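Noltudport Institute of Technology
School of Mechatronics and Software Engineering
Final Year Project Report (Abridged)

Skorkach: A Software Pipeline for Segmenting and Checking Hand-Held Gripper Recordings of Garment Handling

Author: Cameron Mahuika
Submitted: 2/22/18

Abstract

This report describes the design, construction and testing of Skorkach, a software pipeline that prepares recordings made with a hand-held gripper for use in training a garment-handling controller. The pipeline estimates the opening of the gripper fingers in each image, divides a recording into separate grasp attempts, and labels the fabric lying between or near the fingertips. The test set consisted of 1893 grasp attempts. Of these, 1450 were divided at the correct start and end points, and 1416 were both divided correctly and given the correct fabric label. The principal weakness of the pipeline is in telling apart garments and bedding when several layers of cloth overlap. Recommendations are made for the next student to take up the work.

1. Introduction

The School has for several years supported projects on the handling of soft goods. A rigid part may be described by its shape and position. A jumper on a bed may not, as its shape changes whenever it is touched. Earlier project groups attempted to write grasping rules by hand and found that the rules became unmanageable once more than one garment was present.

The present approach is to learn from recordings of a person carrying out the task with a gripper held in the hand. The camera is fixed to the gripper, so that the images resemble those a robot arm would receive from a wrist camera. The difficulty lies in the time needed to prepare the recordings. Before this project, each one was divided by hand using a video editor, and the labels were kept in a spreadsheet. A single session could occupy a student for most of a week.

The aim of the project was to replace this manual step with software that a new user could install and run on a laboratory desktop computer. The following were treated as outside the scope: the design of the gripper, the training of the controller itself, and any trial on a robot arm.

2. Background

Two earlier pieces of work within the School were relevant. The first was Flurik, a small library for reading time-stamped image sequences and writing them to a common file format. Flurik was written for an orchard project and had no support for gripper data, but its file handling was sound and it was retained. The second was a set of scripts from the Cairns exchange program, which detected coloured markers in underwater footage. The colour correction routine from those scripts was adapted for use in this project with the permission of the program office.

A review of published methods showed two common ways of obtaining the finger opening. One is to fit an encoder to the gripper and record its output beside the images. The other is to measure the opening from the images alone. The second was chosen, as a large number of existing recordings contained no encoder data and would otherwise have been discarded.

3. Requirements

The following requirements were agreed with the project supervisor in June.

R1. The software shall accept any recording in the Flurik format without manual editing.
R2. The software shall give a finger opening value for every image, or state that no value could be found.
R3. The software shall divide a recording into grasp attempts.
R4. The software shall label the fabric nearest the fingertips as garment, bedding or unknown.
R5. All settings shall be held in one plain text file.
R6. A user shall be able to correct any result by hand, and the correction shall survive a second run.

Requirement R6 was added after discussion with the students who had done the manual labelling. They reported that an earlier tool had overwritten their corrections each time it was run.

4. Design

4.1 Overall structure

Skorkach is made up of four stages, each of which reads from and writes to disk. The stages are import, finger tracking, segmentation and labelling. Keeping the stages separate makes the whole process slower, but it allows any stage to be repeated on its own. During development this proved valuable, as the segmentation stage was rewritten twice while the stages before it remained unchanged.

The program is written in Python, with the finger tracking stage in C++ for speed. The user works from the command line. A simple viewer was also written so that results could be checked one attempt at a time.

4.2 Finger tracking

The gripper body does not move in relation to the camera, and it therefore appears at the same position in each image. The fingers move along a known path. The tracking stage searches along that path for the fingertip pads, using a colour range held in the settings file, and reports the distance between their inner edges.

Where only one pad is found, the position of the other is inferred from the symmetry of the mechanism and the result is marked as inferred. Where neither is found, the stage reports no value. It does not carry the previous value forward. An early version did so, and the result was a number of false grasps during periods when the fingers were hidden under cloth.

4.3 Segmentation

A grasp attempt is defined as the period from the first steady closing movement to the next return to a fully open position. The finger opening is smoothed and compared with two thresholds. The upper threshold decides when the gripper is open and the lower threshold decides when it is closed. The use of two thresholds prevents small hand movements from being counted as separate attempts.

Attempts lasting fewer than five images are dropped. Attempts containing a long gap in the finger opening values are kept, but are placed in a separate list for checking by hand.

4.4 Labelling

The labelling stage takes a small area of the image around and between the fingertips and passes it to a classifier. The classifier was trained on 200 hand-marked images drawn from recordings that were not used in testing. It returns one of the three labels given in R4, together with a score. If the score falls below the limit set by the user, the label is changed to unknown.

5. Testing

5.1 Method

The recordings in the test set had already been divided and labelled by hand. The pipeline was run once over the full set with the settings fixed in advance. A division was counted as correct if both its start and its end fell within three images of the manual result. A label was counted as correct only if the division was also correct.

The sessions in the test set covered clothing spread on beds, clothing on tables, and single garments on a plain floor. Lighting was not controlled.

5.2 Segmentation results

Of the 1893 attempts, 1450 were divided correctly. The greater part of the errors came from late end points, where the person opened the fingers slowly after placing the garment. A smaller share came from attempts in which the fingers were partly hidden by fabric for most of the movement. No errors were traced to the import stage.

The rule of reporting no value when both pads were hidden had the effect intended. The false grasps seen with the early version did not appear again, at the cost of a longer list of attempts to be checked by hand.

5.3 Labelling results

Of the 1450 attempts divided correctly, 1416 were also labelled correctly. Nearly all of the remaining cases came from bed sessions, in which patterned bedding and several garments were present together.
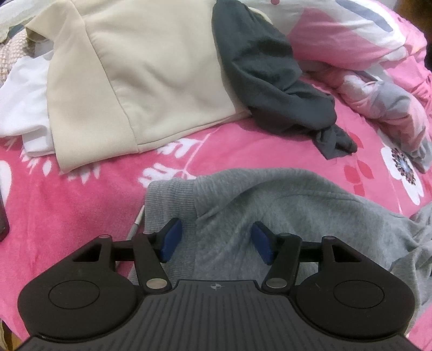 The labelling stage was given an area around the fingertips in preference to the whole image for a reason connected with these bed sessions. A classifier that sees the whole image tends to respond to whatever covers the most space, and in many sessions this was the bedding or a garment other than the one being handled. With the fingers open over the gray fleece, the smaller area is filled mainly by that garment, and the pink floral blanket and the large beige garment beyond it have little influence on the label. The deep blue pads also differ clearly in colour from the gray fabric between them, which suits the colour search described in Section 4.2. A further point concerns the ribbed band under the left fingertip and the smoother fleece under the right. Two textures of this kind belong to one garment, and the first version of the classifier often treated such a pairing as two different items. Adding examples of cuffs, hems and waistbands to the training images reduced this fault.

5.4 Running time

Import and segmentation took little time in comparison with the other stages. Finger tracking ran faster than the rate at which the images were recorded. Labelling was the slowest stage, as the classifier was run on the processor of a standard desktop computer. A recording left to run overnight was always complete by morning, and this was considered acceptable for laboratory use.

6. Discussion

Requirements R1, R2, R5 and R6 were met in full. R3 and R4 were met in part. The software carries out both tasks, but its results must still be checked before they are used for training.

The two-threshold method is simple and its faults are easy to explain to a new user. It does, however, depend on the gripper being opened fully between attempts. Some people open it only as far as the next garment requires. For those recordings the thresholds had to be set by hand, and this was the most common question raised by students who tried the software.

The label set is also narrow. For planning purposes it would be more useful to know which part of a garment is near the fingers, as a grasp on a hem leads to a different next step from a grasp in the middle of a panel. The texture differences noted in Section 5.3 suggest that such labels could be learned, although a much larger set of marked images would be needed.

7. Recommendations

It is recommended that the next project:

(a) replace the fixed thresholds with values estimated from each recording;
(b) extend the labels to include hem, cuff, waistband and panel;
(c) move the labelling stage to a graphics processor;
(d) record encoder data in all new sessions, so that the image-based finger opening can be compared with a direct measurement.

Item (a) should be completed first. The other items depend on reliable division of the recordings.

8. Availability

The source code, settings file and user guide are held in the School's project archive under the name Skorkach. The recordings are held separately and may be requested through the laboratory office. The changes made to Flurik have been returned to its maintainers and are included in the current laboratory version.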